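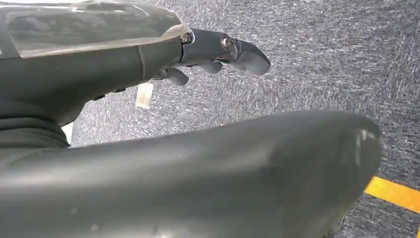
Visit report: Herkton open day, January 21, 2018

Floor covering was the first item on my list. The demonstration room is carpeted, and the carpet was laid in September directly over the old screed. Tadeusz Piątek of Vavik, who supplied it, gave the total weight as 800 grams per square meter. Footfall noise was low at the door. I did not see how the joint with the corridor floor was finished and have asked for the detail drawing.

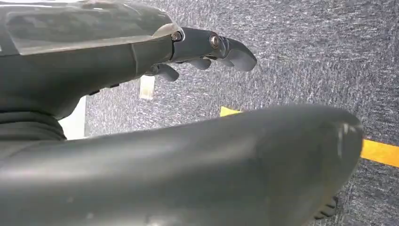 Photo: Songül Ersoy

Lighting in the room is set to 300 lux at desk height. We took no readings of our own. Sibel Tokgöz asked about glare on the wall display and was told that the mounting height had been changed once for that reason. The new height was not available on the day.

The display shows a dark blue interface with panels and charts around a bright central graphic. Power draw was quoted at around 657 watts at full brightness. Cabling runs inside the wall, with access from the store room behind.

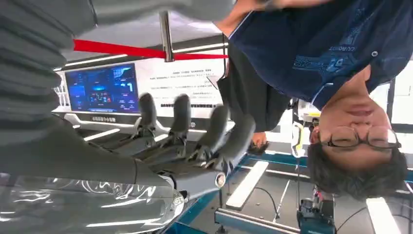 Wall-mounted display in the demonstration room, shown upside down.

Open points: cleaning schedule for the carpet, spare parts for the wall bracket. Gareth Staniforth will send both.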